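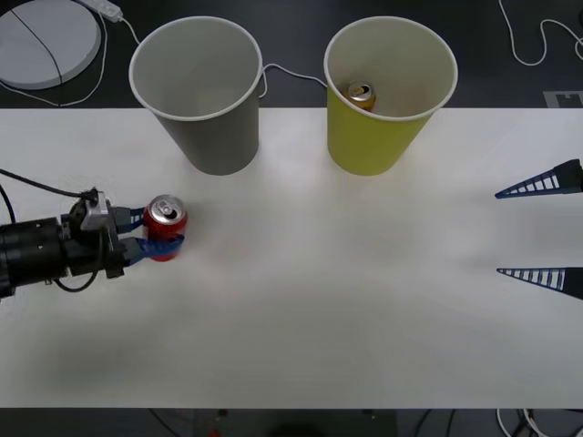

Aketti Ribbed Finger Set

Soft blue fingers for parallel grippers, sold in pairs. The lattice flexes where it meets an object and follows the side of it, so cans, cups and bottles can be held without setting a different force for each one.

We tried the set against the Stondier flat pads and the Jukport two-piece jaw, using drink cans and paper cups on a white table. All three held a full can. With an opened can the flat pads dented the side at their normal setting and had to be turned down. The Aketti fingers ran at the same setting for both.

What's in the box
One pair of fingers, blue
Two mounting plates
Eight screws and a hex key

Specifications
Finger length: 80 mm
Maximum opening on the Bravo gripper: 100 mm
Rated load: 500 g per pair
Weight: 48 g per finger

Using a wrist camera
The fingers come into view from the two lower corners when the camera sits above the gripper. With the fingers open there is a clear view of the can between them, including the lid and the pull tab. Glossy lids throw bright highlights, so fix your exposure before you start recording.
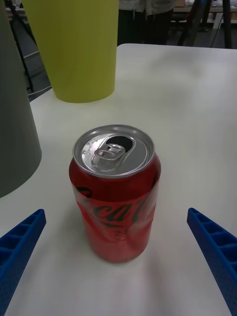 Fitting
Power off the gripper and remove the old pads. Fit the plates with the flat side facing in, then slide each finger on until it stops. Tighten the screws by hand. Run one slow open and close cycle and check that the tips line up.

Care
Wipe with a damp cloth. Soft drink leaves a sticky film in the pockets, and warm water will shift it. Do not use solvents. Replace both fingers together if a rib splits.

Colour: blue only. Black is out of stock until December.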